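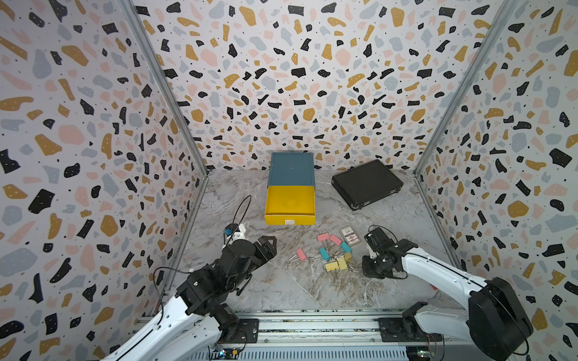
The reply from Cerkley was that no such road had ever been kept up at public expense, and that the Office of Boundaries at Wevdale was free to consult the register if it doubted this. The Office did doubt it. A second letter went out in August with a copy of the Hauser map attached, on which the road was drawn in full from the ford to the upper mill.

Cerkley answered that the Hauser map was a work of imagination.

The Office accordingly appointed an Inspector and directed her to walk the road, if there was one, and to report in writing. She was issued boots, a measuring chain and an allowance for 2 nights' lodging. The report that follows was received 14 days later.

The Inspector states that she left the ford at 4 in the morning and found a track of good width running north between stone walls. She measured it as instructed. At 1215 yards the walls ended at a gate, and beyond the gate was a field of barley with no break in it. A man mending the gate told her that the road went on through the field, but not in summer.

She asked him in what season it could be seen. He said that his mother had taken it to Gurimen every winter to sell eggs, and had always come home by it before dark. He did not know who had built it. He asked whether the Office intended to close it, and the Inspector replied that the Office could not close a road it had not yet found.

She stayed the night at the mill. The miller's wife confirmed the account in all respects and added that carts could be heard on it in wet weather – heavy ones, traveling slowly, with no lamps. The Inspector heard nothing and slept well.

Her recommendation is that the road be entered in the register as far as the gate, and that the remainder be left in pencil. She further requests permission to return in January, at her own expense, and to keep the boots until then.

Permission was granted. Cerkley has been informed.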